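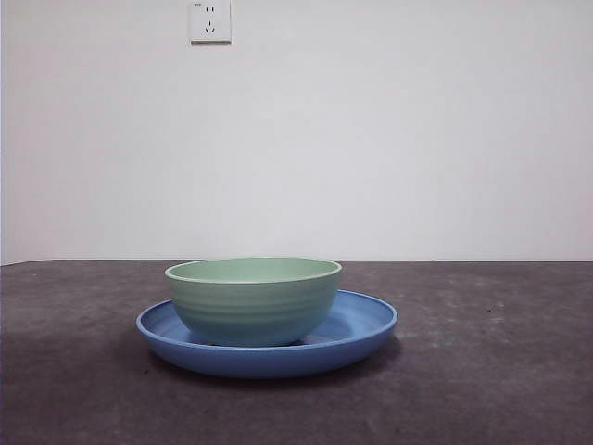
Keveck opens table-setting service for small kitchens

Keveck, the automation company led by Naima Zaki, will start in November to rent its robot arm Amus to cafes, school kitchens and care homes. The arm puts dishes in stacks and sets them out for serving. Until now it was sold only to larger canteens.

The rental price is 300 dollars a month, and the shortest contract is five months. Installation and one day of training for the staff are included. A customer who wants the arm to learn dishes outside of the standard set must pay 200 dollars more, one time.

"Many kitchens told us that they like the machine but they can not buy it," Zaki said on Monday. "With the rental they can try it in a quiet season and send it back if it does not fit."

According to the company, the standard set has 16 kinds of bowls, plates and cups. Glasses with a stem are not supported yet, and very thin saucers can be a problem, because two of them are sometimes lifted together. An update for the saucers is planned, but Keveck did not give a date.

The canteen Fawzy has used a test unit since spring. Its manager, Younes Ouazzani, said that the arm works slower than an experienced person, but it can prepare the trays before the morning team arrives at 6 a.m. He would like a lower noise level - the motor at the base is loud in a room with tiles.

Hala Belhaj, who is responsible for customer support at Keveck, said that the first units will go to kitchens which are already on the waiting list. Repairs will be done by the service firm Uka, normally on the next working day. Support by telephone is free during the contract, also on weekends.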